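Arm cell check, Flusura bench - 4 May 2021
Checked by: Lowri Gethin

1. Base and clamps: OK. Tight all round, lovely.
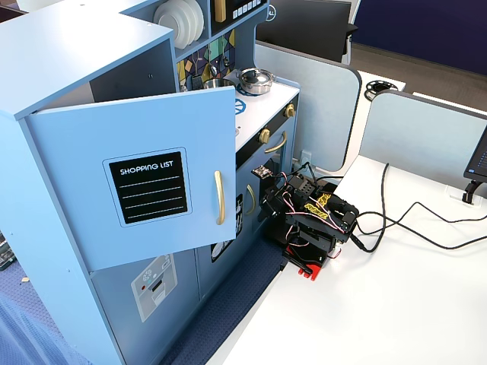

2. Cabling: comment. Wire loops clear the joints at full reach, great work by Ashwin! The black cables trailing across the desk to the right still want a sleeve.

3. Servo screws: OK. All 25 done.
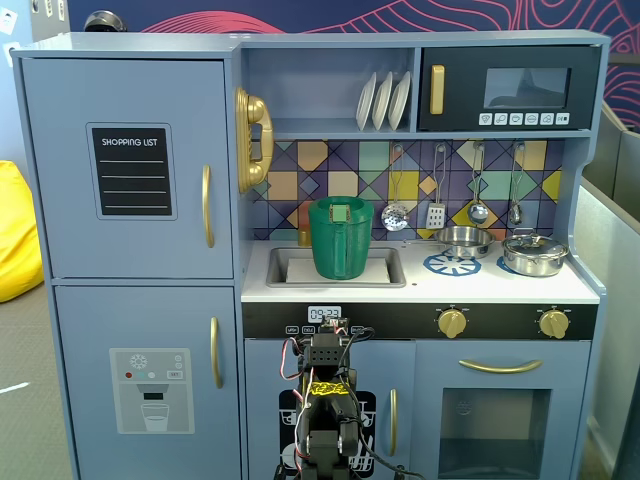 Page 2 of 2

4. Gripper: OK. Fingers close evenly - a big step up from November.

5. Door pull, slow speed: pass. I ran it at roughly half

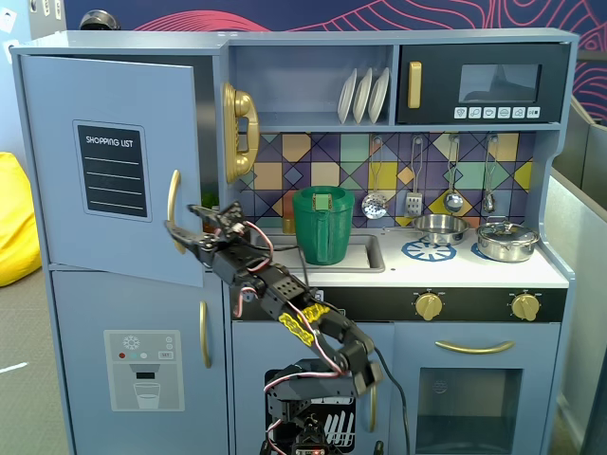

speed first, then full, and heard no grinding either time. Love it!

6. Stop button: OK. Retest after 100 hours.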